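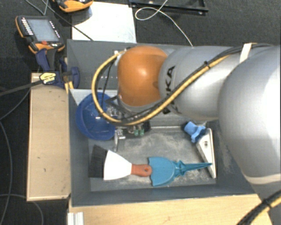
I'm trying to choose between two grippers for a bin picking cell and would love to hear from people who have run both types! One is the stock two-finger parallel gripper from Estari, the other is a Clulleo with long slim fingers that a friend swears by. The arm is a KUKA and I'm happy with it. What I keep going back and forth on is the mix of stuff in the bin: a blue plastic bowl, a hand brush with black bristles, a teal scoop with a ribbed handle that gets narrow at the end. The brush I can grab all day long. The bowl is what gets me, especially when it's sitting tilted. Do I go for the rim with one finger inside, or is that asking for trouble near the bin wall? I also don't know if my camera (mounted off to the side) is good enough or if it should move to the wrist.

Adjoa Kpodo

Home base > Robotics > Grippers and end effectors > Mixed bins

Search this board Enter a part or keyword

Delwyn Whitcombe

Oh, I love this kind of bin. Go slim! I ran 96 picks with each style of finger last November, same objects, same lighting, and the slim ones were so much better on bowls and cups, mostly on account of the rim grasp you describe. One finger in, one out, come down along the tilt of the bowl and not straight down. The wide fingers kept bumping the wall on the way in.

A few things I'd check first:
- Finger stiffness. Long fingers flex on heavier parts, and you'll see it as a little twist when you lift the brush by the end of the handle. Grab it closer to the head.
- Pads. I glued thin rubber on mine and then had to wipe it down constantly, dust kills the grip.
- Cable slack. Turn the last joint all the way both directions by hand at slow speed and watch the loop. Mine snagged a bowl once and dragged it right across the bin, which was pretty funny the first time.

For the camera, I'd leave it where it is until you have numbers. A wrist camera is great for seeing inside a bowl, but then you have to stop and look before every pick, and you get to redo the calibration whenever you bump it. I added 15 mm to my approach height and half of my "camera problems" went away.

Vaughan Tapsell

just use suction

Kyrylo Onyshchenko

Suction won't like bristles, Vaughan :) though it might be fine inside the bowl if the plastic is smooth.

I'm on a McAlister controller so I can't speak to the KUKA side, but I did try the Estari and it's a really nice gripper for boxes and blocks. Quick, quiet, easy to set up. With the scoop I'd pick on the wide blade end, whichever one you buy. Tapered handles squeeze right out of parallel fingers, I lost a whole evening to that. If you can borrow the Clulleo for a day, log every miss with a picture and tell us how it goes, I want to see the results!

Last updated in November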